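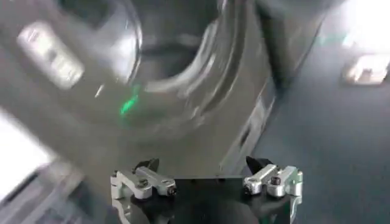

Tiltier Robotics Group, Lerkport Campus

5.2 A near miss between the two arms

Figure 6. Wrist view from one arm, with the second arm close in front of the open fingers.

We had grown rather fond of the Thampi planner by this point, so it was a humbling afternoon when it let 2 arms into the same patch of workspace. The fault lay in a stale joint reading. Our Tindero bridge held on to the neighbour's last known position for 39 milliseconds longer than it should have, and the planner, trusting soul that it is, took the gap to be clear. In 4000 logged cycles we had not caught this behaviour - our check only compared positions at the start of each move. We have since moved the check inside the control loop, so that an old reading now brings both arms to a stop, and we repeated 2000 cycles at the original speed with the new check in place. Section 5.3 gives the stopping distances.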